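휴머노이드 양손 비교 중입니다 (베개, 의자 세팅) 컨트롤러 의견도 환영

게시판: 그리퍼/핸드
글쓴이: 나사반바퀴

드디어 침실 세팅에서 양손 작업을 돌려보고 있습니다! 과제는 단순해요. 바닥에 있는 베개를 양손으로 잡아 의자 쪽으로 올리는 겁니다. 단단한 상자는 2지 그리퍼로도 잘 되는데, 푹신한 물건은 다관절 손이 얼마나 값을 하는지 궁금했거든요. 제어기는 Valtel이고, 비교용으로 Sendcombe 평행 그리퍼를 빌려 놨습니다. 의자가 둥근 통 모양이라 팔걸이 쪽 간섭도 은근히 신경 쓰입니다.

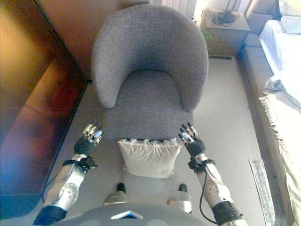 베개처럼 푹신한 물건은 위치 제어와 힘 제어 중 어느 쪽으로 잡는 게 좋나요?
접근까지는 위치 제어로 가고, 닿은 뒤에는 힘 상한을 낮게 건 임피던스 제어로 넘기는 쪽이 다루기 편합니다. 위치만으로 조이면 속이 눌리는 만큼 목표 폭을 매번 다시 잡아야 해요.

댓글 1
모터소리좋아
와 침실 세팅 부럽습니다! 근데 저는 이 과제면 평행 그리퍼로 충분하다고 봅니다. 손가락 관절이 늘면 캘리브레이션할 것도 늘고, 베개는 어차피 양쪽에서 누르는 힘으로 드는 거잖아요. 저희는 Sendcombe로 쿠션을 797번 들었는데 제일 애먹은 건 손목 케이블이었습니다.

댓글 2
나사반바퀴 (글쓴이)
누르는 힘으로 든다는 건 동의해요. 다만 저는 접근 자세에서 차이가 크다고 느꼈습니다. 손가락을 벌린 채 양옆에서 들어가면 베개가 살짝 기울어 있어도 경로를 크게 안 바꿔도 되더라고요. 아래는 양손이 베개 좌우에 있을 때입니다. 엄지 끝에 하늘색 패드 보이시죠? 저 부분 마찰을 어떻게 잡느냐로 요즘 밤을 새웁니다 ㅎㅎ
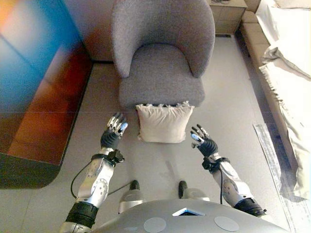 댓글 3
Lertchai Duangkaew
안녕하세요, 한국어가 서툴러도 이해해 주세요. 저는 글쓴이 쪽에 한 표입니다. 평행 그리퍼는 천 가장자리의 술 장식을 물고 들어가는 경우가 있었어요. 시뮬레이션에서는 이 문제가 안 나옵니다. 손가락을 모아서 넓게 대면 많이 줄었습니다. 카메라는 머리에만 있나요? 저는 Paquette 손목 카메라를 같이 쓰는데, 접촉 직전 몇 센티미터에서 도움이 컸습니다.

댓글 4
모터소리좋아
술 장식은 인정합니다. 저희 쿠션은 전부 민무늬였네요. 그래도 손목 카메라는 반대예요! 푹신한 물건에 가까이 가면 화면이 온통 하얀 천이라 특징점이 안 잡힙니다. 그 무게면 차라리 손끝 촉각 센서를 달겠습니다.

댓글 5
나사반바퀴 (글쓴이)
두 분 말씀 다 맞는 것 같아서 더 재밌네요. 머리 시점 기준으로 잡은 상태를 하나 더 올립니다. 양쪽에서 하얀 뭉치를 물고 있고 위쪽으로 술이 삐죽삐죽 나와 있어요. 이 각도에서는 손끝이 천에 얼마나 파고들었는지 읽기가 어렵습니다.

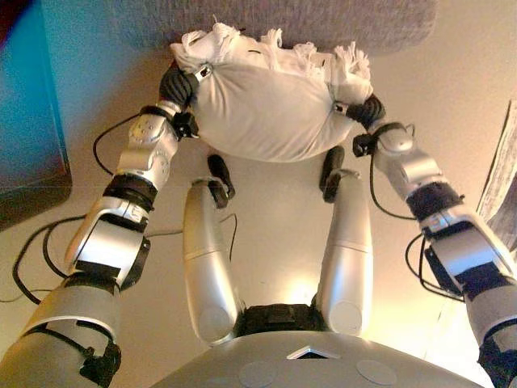
그래서 저는 깊이를 영상으로 추정하는 대신 손가락 모터 전류를 보고 있습니다. 임계값 하나로 접촉을 판정하는데, 꽤 거친 방법인데도 쓸 만해요. 로그는 지금까지 668개 쌓였고, 정리되면 평행 그리퍼 쪽과 같은 양식으로 묶어 보겠습니다.

댓글 6
전류제한
전류로 접촉 판정하시면 손가락 자세가 바뀔 때 중력 보상 오차가 같이 들어갑니다. 손바닥이 아래를 볼 때랑 옆을 볼 때 기준값이 달라야 해요. Neltel 드라이버 쓸 때 이걸 몰라서 4주 넘게 헤맸습니다... 자세별로 빈손 전류를 먼저 재 두고 빼 주세요. 필터는 너무 세게 걸지 마시고요, 접촉 순간이 뭉개집니다.

댓글 7
나사반바퀴 (글쓴이)
헉 그거였군요! 왼손과 오른손 자세가 다를 때 한쪽만 값이 튀던 게 설명이 됩니다. 딱 그런 자세가 있어요. 왼손은 손바닥을 아래로 해서 좌석 앞쪽 크림색 천 위에 눕혀 두고, 오른손은 손가락을 세운 상태입니다. 두 손이 거의 닿을 듯해서 자기 충돌 여유 거리도 다시 봐야겠어요.

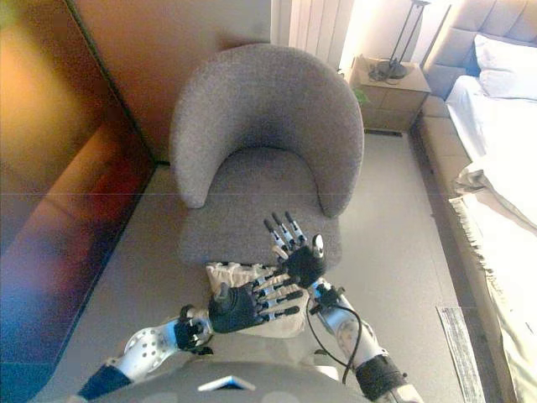 댓글 8
전류제한
네, 이 자세면 기준값을 좌우 따로 두세요. 여유 거리는 손등이 아니라 손가락 끝 기준으로 잡으시고요. 충돌 모델에서 손을 상자 하나로 퉁쳐 놓으면 이 간격에서는 계획이 아예 안 나옵니다.

댓글 9
모터소리좋아
저는 아직 평행 그리퍼파입니다만 ㅋㅋ 로그 나오면 저희 것도 같은 양식으로 맞춰 드릴게요. 속도랑 힘 상한만 통일합시다. 재시도를 성공으로 칠지도 미리 정해야 해요. 저는 안 치는 쪽입니다.

댓글 10
Lertchai Duangkaew
재시도는 따로 열을 만들어 주세요. 저는 다시 잡는 능력도 보고 싶습니다. 손목 카메라 데이터가 필요하면 9월에 보낼 수 있어요.

댓글 11
나사반바퀴 (글쓴이)
재시도 열 추가했습니다! 빈손 전류부터 재고 양식 파일 올릴게요. 손목 카메라 데이터도 꼭 받고 싶습니다. 쪽지 드렸어요.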